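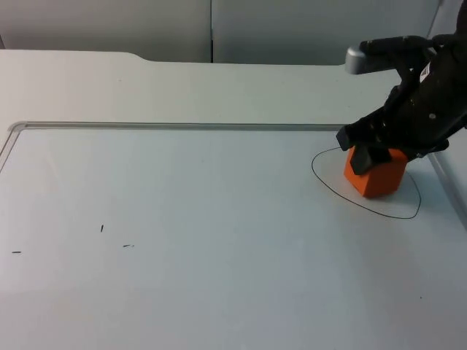

阅读时间：约 4 分钟

打印本文 | 用电子邮件发送给朋友

分类：收藏 › 钱币 › 本地动态

旧代用币突然抢手，Gretcombe 的钱币集市比我想的热闹多了

2023年11月14日，星期二　文／Oanh Hồ

上周末我又跑去 Gretcombe 的钱币集市了（对，我七月才说过今年不再买东西，各位就当没听见吧）。本来只想给手头那套便士补两个年份，结果一进门就被 Serkenis 的摊位绊住了脚，在那儿站了大半个上午。

先说新闻。Serkenis 是专做代用币和纪念章的老铺子，这次他们把一整批 Dursun 渡口代用币拿出来公开卖，一共 380 枚，全是铜质的，出自同一位老藏家的旧藏。这种币以前在集市上很难成批见到，平时零零星星冒出来一两枚，品相还多半惨不忍睹，边上磕得坑坑洼洼，船的图案磨得只剩一个影子。这回不一样！我翻了好几盘，不少连船舷上的横线都还清清楚楚。

价钱嘛，普通品相一枚 28 镑，我觉得算公道。品相好的要贵不少，带原始红铜光泽的那几枚标到 200 镑，我拿起来看了看，又老老实实放回去了。排我后面的先生倒是没犹豫，一口气要了两枚，还问店家能不能给他配个木盒。

可能有朋友没接触过 Dursun 代用币，我多啰嗦两句。它们当年是渡口自己发的，坐船的人先在岸上买好，上船时交给船工，收回来以后接着用，所以磨损特别厉害。正面是一条平底船，背面只有面值和一圈小圆点。圆点有粗细两种，粗点的那一版早些，数量也少。店家这次没有按版别分价，粗点细点混在一个盘子里卖，所以带放大镜去的人占了大便宜。我自己挑到一枚粗点的，右下方有道老划痕，不碍事，我挺喜欢。

另外提醒一下，盘子里有几枚明显洗过，颜色是那种发粉的亮，看着新鲜，拿斜光一照全是细细的擦痕。店家在标签上写了“清洗过”，字很小，你得凑近了看。铜币一旦洗过，以后出手会吃亏，自己收着玩倒无所谓。还有人问我能不能买回去再用醋泡一泡……千万别！

集市另一头，Ellora 钱币目录的编者也来了，带了新版的样书。新版把各地的渡口、桥梁和公共马车代用币合成了一卷，收了 1,000 个品种，比我手上那本旧的厚出一大截。我翻到 Dursun 那几页，粗点细点终于分开编号了，谢天谢地，以后在论坛上吵架总算有个依据。不过有一张背面图放反了，我当场跟编者说了，他掏出铅笔就记在封底，说付印前会改。正式版还没定价，现场可以登记预订，我登记了一本。

说回我那套便士。两个年份只补到一个，另一个看中的那枚字口太弱，年份最后一位得靠猜，摊主又不肯让价，只好作罢。倒是在一个杂币盒里顺手翻出一枚打了孔的半便士，应该是有人当吊坠戴过，孔打得很正，花了点零钱就拿下了，现在挂在我的台灯上。

Serkenis 的人说，那天没卖完的代用币会带回店里，按同样的价格继续卖，可以到柜台上一枚一枚挑，邮购的话就由他们代选，不能指定版别。想要粗点版的，还是亲自跑一趟吧，记得带上放大镜，顺便替我看看那枚红铜光的还在不在。

打印本文 | 用电子邮件发送

标签：代用币、铜币、钱币集市、Gretcombe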